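Office Interiors, Unit 7: Glass Partitions and Borrowed Light
Handout prepared by Shiuli Herath

Welcome back, everyone, and thank you for the lovely floor plans you handed in last time (I have read them all, and yes, even the very long ones!). We turn now to the inside wall that lets light travel from one room to the next, a subject I could happily talk about until the building closes.

When you sketch a partition, start with the glass and its framing, then add the blinds, and only after that the furniture. Students tend to put the desk in first and then squeeze the wall in behind it. Think too about what bright ceiling fixtures do to a pane, and how slats change the view through it at sitting height.

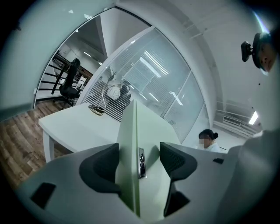 Fig. 5. White-framed glass partition with horizontal blinds, white table and brown wood-plank floor.

For next time, please draw one partition you pass every day, blinds and all, and bring it on paper.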